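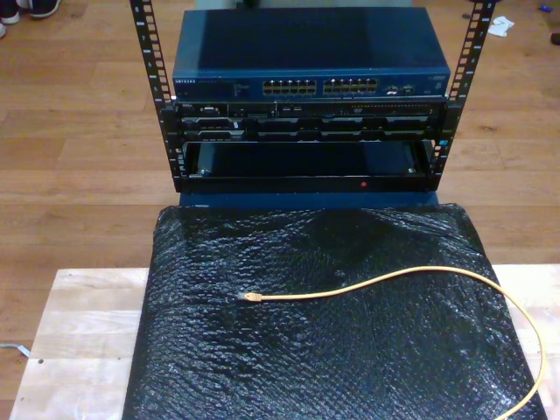 Plugging in a network cable is a job I have done while talking on the phone, while holding a sandwich, and once while being yelled at. I could not tell you how I do it. My hand goes toward the port, there is a short disagreement about which way is up, and then a click.

I bring this up because I spent most of February trying to get that click out of a robot arm, and I have come away with opinions.

The fashionable way to do it is teleoperation. You sit a few feet from the arm with a pair of controllers, you move, it moves, and everything gets recorded. Do the job enough times and a model learns to do it without you. We set ourselves 200 demonstrations of one task: pick up the loose cable, turn it the right way, seat it in a switch port. I said it would take an afternoon. Aurélien Cordier, who had done this before at Wiltier, went out and bought a better chair.

He was right about the chair. Through a controller you lose your fingertips, and an Ethernet plug is a fingertip problem. By hand, you feel the plug catch on the lip of the port and you wiggle. By remote, you see a plug that is near a hole. It may be in the hole. It may be pressing on the metal next to the hole with a force that somebody will be billed for. You lean to the left to get a better look, and the arm, being faithful, leans to the left too.

So you get cautious. You stop short, back off, look, creep forward, stop again. By the third hour I was plugging in cables like a man defusing something. And all of that went into the data, which is my real complaint. We say we are showing the robot how to do the task. What I showed it was how Santeri Rissanen does the task when he can't feel his hands and would like lunch. The model trained on my first 144 tries learned to pause an inch from the port, very thoughtfully, every single time. It had no reason to pause. It couldn't see any better from there. It had just noticed that this was the custom.

The other school says to skip the controllers and grab the arm. Kinesthetic teaching, if you have a grant to write. You take hold of the wrist and walk it through the motion, like a parent teaching a kid to bowl. I like this much more and I don't think it is only because I'm bad at joysticks. You can feel the port through the arm — faintly, like shaking hands in a ski glove, but it's there. The wiggle comes back.

The trouble is that you're in the way. Your forearm is in front of the camera, your shoulder is blocking the light, and what the cameras learn is that cables get plugged in whenever a gray sweater enters the room. Some arms also have opinions about being pushed. The one we call Picard is heavy at the elbow, and after an hour with it I needed help with my coat.

My view, for what it's worth, is that people argue too much about which method is best and not enough about who is doing it. A good operator on bad controllers beats a bored one on good ones. Aurélien's demonstrations are a pleasure to watch. He picks up the cable close to the plug, so it doesn't swing. He commits. When he misses he lets the miss happen, backs out and fixes it in one move, and he leaves the whole thing in the recording, because the robot is going to miss too and had better know what comes next. My instinct was to delete my misses out of vanity. I deleted a lot of them. I have since apologized to the dataset.

I'd also like us to stop bragging about totals. A group I won't name, other than to say they're in Pollville, gave a talk about their 1,015 demonstrations, and in the clips they showed, the cable started in the same spot facing the same way. That is one demonstration with a lot of witnesses. Move the cable over. Turn it around. Let it land in a stupid curl, the way cables do at two in the afternoon when you've dropped one and can't be bothered.

We're redoing my share next month. I've asked for the chair.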